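Getting Your Kitchen Ready for a Bake Sale

If you've signed up to bring something to the Sarnenport food pantry sale in January, bless you, and let me share what I've picked up over the years from my own messy counter.

Bake your bars and brownies the evening before and leave them in the pan overnight, covered with a clean towel. They cut so much neater in the morning! Wipe the knife with a hot, damp cloth between cuts, and a 9-inch pan will give you tidy squares that folks are happy to drop a few dollars on.
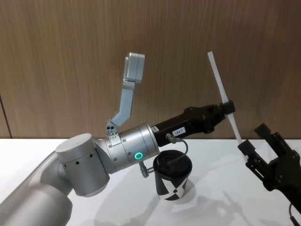 Cookies are a different story – they want to cool on a rack for a good 30 minutes before you even think about wrapping them, or the bags fog up and everything goes soft. Tuck a slip of paper in each bag with the ingredients, nuts especially.

Last year's sale brought in $3,568 for the pantry, and a lot of that was plain old oatmeal cookies. Keep some small bills in a lidded jar, and put your name on the bottom of your plates with masking tape if you'd like to see them again.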